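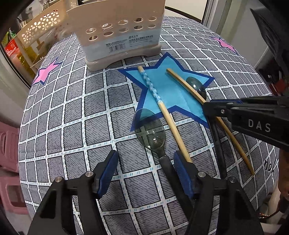
Chelsea Treloar remarked, on reading our first draft, that we had written at length about drawers and hardly at all about the things people keep standing up, and that in her own kitchen the spoons and chopsticks never go near a drawer from one Saturday to the next. We were glad of the nudge, and what follows is largely our attempt to answer it.

3.2 Upright storage at the table

Of the 433 households in the Didham survey, 39 kept their everyday cutlery in an open holder, and we visited 3 of these for a longer look. A holder of this kind asks very little of anyone. It can be carried to the table, set down among the bowls, and filled by whoever happens to be nearest (quite often a child, we found, and usually with great seriousness). Spoons and chopsticks share the same small space, and we came to think that much of the pleasure of the thing lies in this easy mixing, which a divided tray rather discourages.
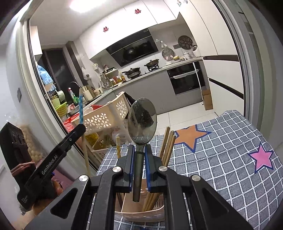

Figure 4. Wooden chopsticks in a beige plastic caddy, with a stainless steel spoon held above, bowl uppermost.

Which way up a spoon should go was a livelier question than we had expected. Espinoza's respondents favoured the bowl at the top, where it can be found at a glance, while those in the Wanen interviews liked the handle at the top, so that fingers stay away from the part that goes in the mouth. Both seem perfectly sensible to us, and we have not tried to settle the matter.

Chopsticks raise a different difficulty, for they are only useful in twos, and a matching pair is soon parted in a crowded holder. Some families mind this a good deal and others will cheerfully eat with one plain and one patterned. Longer sticks are another matter again, being too tall for most holders, and tend to find a home in whatever deep box is to hand.

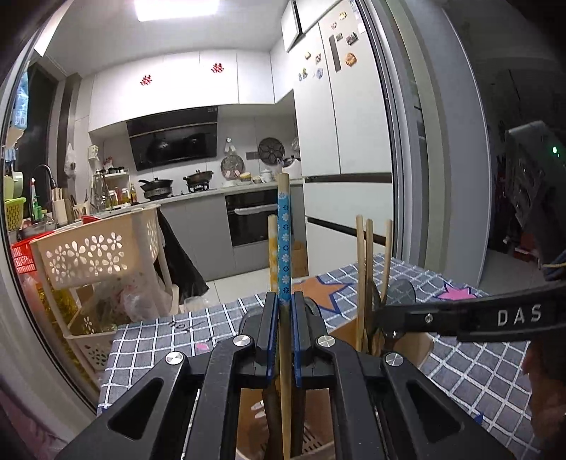 Figure 5. Wooden sticks standing in a cardboard box at the table, with open basket storage and the kitchen beyond.

Idinska has suggested that such boxes are stopgaps, to be replaced once something better is bought. Our own conversations, the longest of which ran to 90 minutes over several pots of tea, leave us less sure. People were fond of their boxes, and spoke of them as belonging to the room. We return to this fondness in Section 4, where the baskets are considered too.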